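# The trouble with 957 good demonstrations

The Vultton paper has been passed around my corner of the field since it came out, and most people who send it to me add one word: "Scale." The claim is simple enough. Put a hand-held gripper with a camera on it into the hands of ordinary people, let them do chores, train a policy on what the camera saw, and the robot arm will do the chores too. No teleoperation rig, no expensive arm tied up all day. The authors collected 957 demonstrations and report that the policy trained on all of them beats the one trained on 195 by a wide margin.

I believe the numbers. I don't believe the sentence they are used to support, which is that more hand-held data makes a policy general.

Look at how the large set differs from the small one. The 195 demonstrations came from one room, at Jakholm. The other 762 came from 8 more rooms, with different people, different tables and different lamps. So two things changed at once, the amount and the variety, and the paper credits the amount. A third training run would have settled it: 195 demonstrations drawn evenly from all the rooms. It would have cost them a day or two of compute. It isn't in the main text and it isn't in the appendix.

Kimie Hamada raised this on the project's public page in June and got a polite answer saying the comparison was "planned for the extended version." The extended version is out now. The comparison still isn't there.

My second complaint is about what the camera sees. A wide lens on the gripper takes in a whole room: walls, ceiling, furniture, whoever is standing at the back. People who like this method call that context. I would call a lot of it a shortcut waiting to be taken. A policy can learn that a certain pattern of ceiling lights means "start moving left," and on a test in the same room it will look brilliant.

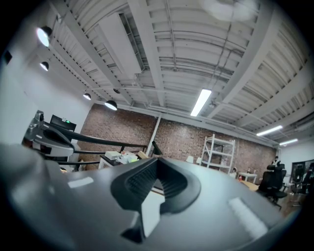

The usual reply is that training will sort it out, that with enough rooms the background averages away. Maybe it does. It's an easy thing to check. Mask everything except the region near the fingers and see how far performance drops. If it barely drops, fine, I'll stop complaining. If it collapses, we have learned that the policy was reading the room. Higuchi's group did a version of this last year on a smaller task, and their drop was large enough that I'd expect anyone working on the same idea to at least mention it. Vultton cites them once, in a list of seven, for the shape of the fingers.

Then there is the matter of who fails and how. A person with a gripper in hand makes tiny corrections without thinking. If the cup slips, the wrist turns. Those corrections are in the data, but the demonstrations that went badly were thrown out, so what remains is a record of people nearly always succeeding. The robot has a slower arm and joint limits that a human shoulder doesn't share. It will get into trouble the people never got into, and it has seen very little about getting out again. The paper gives one paragraph to failures and sorts them into "perception" and "other." Other is the bigger group.

I don't want to be unfair. Collecting this way is cheap, and the hardware is pleasant to use. I spent an afternoon with the Ollell version of the tool and was folding towels with it inside ten minutes, which I can't say for any teleoperation setup I've tried. If I were starting a lab on a small budget I would buy two of them before I bought a second arm.

But cheap data still has to be argued for like any other data. I'd ask for the even-split run, the masking test, and a table of failures with real categories in it. The even-split run needs no new recordings at all, and the released files include room labels, so someone outside the group could do it. I've started. My first attempt crashed on a mismatch in the time stamps, and I have written to the authors to ask which clock they used.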